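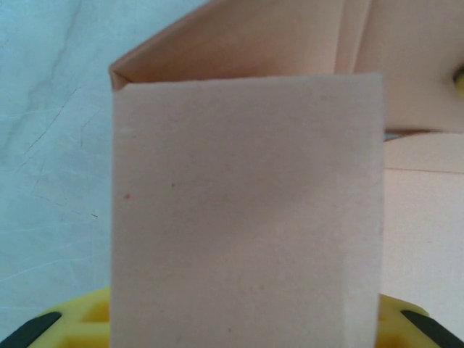
**Gameplay Tools Group - Walberg Studio Newsletter, June 22, 2018**

## Rendex inventory module: what changes in the next build

The inventory module has been in daily use on the Farías project since the spring, and most of the early complaints came down to the same thing. Items were stored as full objects on the character, every item carried its own copy of its display name, icon reference and stats, and saving a character with a full bag wrote all of that to disk. It worked for the prototype. It stopped working when the design team passed 700 item types. The current item table has 737 rows.

The next build of Rendex stores items by ID and count only. Everything else is looked up from the item table when it is needed. If you have a Blueprint that reads the name or icon straight from the item struct, it will still compile, but it will return an empty value. Use the Get Item Definition node and break the result from there. The old fields are marked deprecated and will be removed in August.

### Stacks and split stacks

The default stack limit is now 100. It used to be set per bag, and this led to two bags on the same character treating the same item differently. The limit is now a column in the item table. Leave it blank to get the default, or put in 1 for anything that should never stack, such as weapons and quest items.

Splitting a stack is now a single call. The old method removed the full stack and added two new ones, and if the bag was full in between, the second one was dropped on the ground. Several of you reported this as items "leaking" during trades. The new call checks for space first and does nothing if there isn't any. It returns a true or false, so please hook that up to your UI and don't assume the split went through.

Merging works the way it did before. Dragging a stack onto another of the same type fills the target and leaves the remainder where it was.

### Crafting

Recipes have moved out of the crafting station actors and into their own table. A station now has only a tag, and any recipe with the same tag shows up there. This means designers can add a recipe without opening a level, and a recipe can belong to 2 or more stations without being copied.

If you placed custom stations by hand in the Brernberg test map, you will need to set the tag on each one. Stations without a tag show an empty list. There is a warning in the log for this, but it only prints once per session, so it's easy to miss.

Recipe costs are checked when the player presses Craft and again when the timer ends. Materials are taken at the end. We tried taking them at the start and giving them back on cancel, but a player who disconnected in the middle of a craft lost everything. The downside of the current method is that a player can start a craft, move the materials to storage, and have the craft fail at the end. The failure message for this is still a placeholder. Please send better wording if you have it.
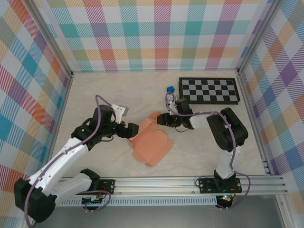 ### Saving and old characters

Old save files are converted the first time they are loaded. The converter matches items by internal name, so anything that has been renamed since the save was made goes into a holding list called Unresolved. Nothing in that list is deleted. You can open it from the debug menu, pick the correct item and press Assign, and the mapping is remembered for later saves.

Please keep a copy of your test characters before you update. The conversion only goes one way, and a converted save won't open in the older build.

Loading is faster for large inventories, mostly from not reading the icons. Small inventories load in the same time as before. If you see a hitch the first time the bag is opened, that is the icons loading, and it should not happen the second time. A preload option is in the project settings under Rendex > Inventory. It is off by default - turning it on moves the hitch to level load, and some teams may prefer it there.

### Known issues

- Sorting by weight ignores the stack count, so one anvil sorts above a large pile of ore that weighs more.
- The tooltip for equipped items can stay on screen after the bag is closed with a gamepad. Mouse and keyboard are fine.
- Items with a durability value can't be stacked, even when both are at full durability. This is on purpose for now, but the message shown to the player is wrong.
- The search box does not handle accented letters. Typing the plain letter won't find the accented one.

### How to update

1. Close the editor and get the latest from the shared branch.
2. Delete the Intermediate folder in the plugin directory and rebuild.
3. Open the project, run Validate Item Table from the tools menu, and fix anything marked in red.

The validator reports duplicate IDs, missing icons and recipes that point to items no longer in the table. Yellow lines can wait. Most of the ones on Farías are for items with no description text, and those are already with the writers.

Two small additions didn't fit anywhere else. Bags can now be locked from a Blueprint, which the cutscene team asked for, and the On Item Added event now includes the source of the item, so loot, trade and crafting can each play their own sound.

Questions and bug reports go to Olga Carrasco. Attach the save file and the log when you report an inventory bug, and say which map you were in. Requests for the shop and vendor screens should go in the vendor thread, as that work is being planned separately and won't start until the August cleanup is merged.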